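Robot Manipulation Laboratory Course
Unit 7 Handout: Learning to Handle Folded Material from Wrist Camera Views
Prepared by Ihor Sydorenko, Trurnurby Institute of Technology
Revised January 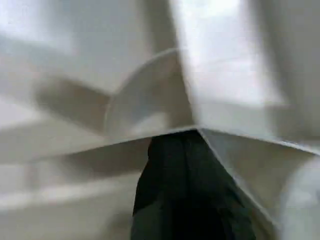
Folded material is difficult for a robot because its shape cannot be listed in advance. A rigid box has a position and an orientation, and six numbers are enough to state both. A sheet that has been folded has a great many possible shapes, and a small push at one corner may change all of them. The wrist camera adds a second difficulty, which is motion blur. When the arm moves during an exposure, fine creases are smeared into pale streaks, while a strong boundary between a lit surface and a shaded one may remain usable. Students should note how the main ridge stays crisp between the bright upper planes and the gray area under it, although nearly everything else has lost its detail. The dark item beneath the peak supplies the only strong contrast, and a policy trained on few demonstrations will tend to follow such a region whether or not it matters to the task.

7.1 Purpose of the unit

This unit presents the Flitance method, which trains a policy to act on wrist camera views of soft and folded material. The method was developed at the Kidovthorpe laboratory and is used in this course with the Mamo arm. By the end of the unit, students are expected to be able to state the training objective, explain the role of the blur weight, and report a held-out result in the form required for Assignment 4.

Unit 5 (camera models) and Unit 6 (behavior cloning) are assumed. Students who did not complete the Unit 6 exercise on action chunks should do so before the laboratory session.

7.2 Notation

Let o(t) be the wrist image at time t, and let q(t) be the joint state. The policy receives both and returns a chunk of future actions, written a(t) to a(t+k). The weight assigned to an image during training is w(t). The symbol h is kept for the output of the image encoder, as in Unit 6.

All actions in this unit are expressed in the gripper coordinate system. Students who worked ahead using the base coordinate system must convert their files. The conversion script is in the Unit 5 folder and has not changed.

7.3 The method

Training in Flitance is divided into 3 stages.

Stage 1. The encoder is trained on pairs of images taken a short time apart in the same demonstration. It must predict the relative motion of the gripper between the two. No action labels are used. The stage is intended to make the encoder respond to edges and shading that persist as the viewpoint changes.

Stage 2. The policy is trained on demonstrations by behavior cloning. The loss for each image is multiplied by w(t), which is computed from the recorded joint speed. Images taken at high speed receive a lower weight, but the weight is never allowed to reach zero. An early version of the method removed fast images altogether. The resulting policies behaved well while the arm was slow and became unreliable during the approach, where blurred views are common.

Stage 3. The policy is trained further on image sequences in which the joint state has been slightly disturbed. The action labels are corrected to match. This stage reduces the drift that builds up when small errors carry the arm away from the states seen in the demonstrations.

The weight depends on joint speed alone and takes no account of image content. This is a known weakness. A moving sheet can blur while the arm is still, and in that case w(t) will be too high. Measures of image sharpness have been proposed as a replacement, but they assign low values to smooth, evenly lit surfaces even when those surfaces are in focus. White material under strong light is a common instance. Overexposed regions cause the same problem in a more severe form, because the shading within them has been lost and cannot be recovered by processing.

7.4 Data

The course set contains 3375 demonstrations. Of these, 2053 are used for training. A further 892 are held out for testing, and the remainder are reserved for the final project and will be released after the midterm.

The split was made by session. All demonstrations recorded in one session fall on the same side of the split, so that the lighting and the arrangement of the material in a test sequence have not been seen in training. Students must not reshuffle the files. In previous years several reports gave very high scores that were traced to a random split, and those reports had to be resubmitted.

Each demonstration consists of the wrist images, the joint state, the gripper command, and an outcome label entered by the operator. The outcome label refers to the whole demonstration. A single image taken from the middle of a sequence carries no information as to whether the attempt succeeded, and it should not be described in a report as a success or a failure.

7.5 Reading individual images

Part of Assignment 4 requires written comments on selected images. Comments should be limited to what the image supports. A fold edge may be identified where there is a clear change in brightness along a line. The kind of material should be named only if it can be established; paper and stiff fabric can look alike in a blurred view, and "folded sheet" is an acceptable term for either. Depth order may be stated where one surface plainly covers another.

Pale shapes at the border require care. Parts of the gripper can enter the view at very short range, where they are far out of focus, and against light material they are easily mistaken for a fold. The gripper mask supplied with the data marks the pixels where this can occur. The mask is conservative and covers more of each lower corner than is strictly needed.

7.6 Assignment 4

(a) Train the policy through Stage 2 with the weight enabled, and again with w(t) set to one for all images. Use the same random seed for both.

(b) Report the held-out action error for each policy, separately for slow and fast images. The speed threshold is given in the configuration file.

(c) Select four fast images on which the two policies disagree most. Comment on each in no more than one hundred words, following Section 7.5.

(d) State whether Stage 3 would be expected to change the result in (b), and give the grounds for the answer. Training Stage 3 is optional and carries no additional credit.

Reports are to be submitted through the course page as a single file. Plots must have labeled axes with units. Time on the Mamo arm is not required for this assignment, and arm bookings made under Unit 7 will be released to students completing Unit 6.

Next unit: Contact estimation from gripper current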